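Unit 3: Clearing and Resetting a Shared Table

Pilent Centre, Housekeeping and Room Care. Handout issued 20 Jan 2020.

**3.1 Purpose**

Students are expected to leave every table in the condition in which they would wish to find it. This unit covers light tableware only: cups, beakers and small dishes in plastic. Glass and crockery are dealt with in Unit 4.

**3.2 Order of work**

1. Look over the whole table before touching anything.
2. Deal first with any item lying on its side.
3. Take upright items next, working from the far edge towards you.
4. Wipe the surface and check it again from a low angle.

A clear cup on a pale table is easily missed. Look for the highlights on its wall and the faint shadow at its base, and take hold of it lightly — thin plastic gives way under a firm grip.
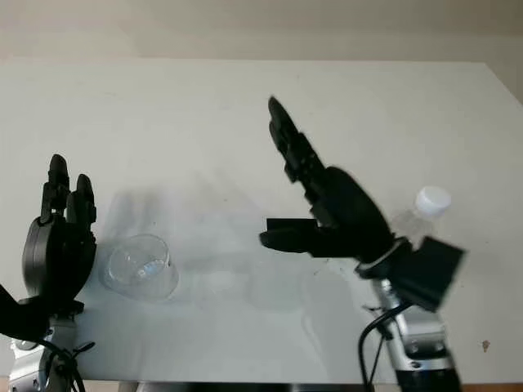
A reader of the April draft asked whether a tipped cup should be stood up before it is carried off, or simply lifted as it lies. Either is accepted in the practical, provided that the rim is not handled and the cup is not dragged across the table.

**3.3 Surfaces**

White tops show smudges readily. Use a damp cloth, then a dry one, in straight overlapping strokes.

**3.4 Assessment**

The practical lasts 10 minutes and the pass mark is 70 per cent. Record sheets are to be handed in at the Jidden Room before the next session.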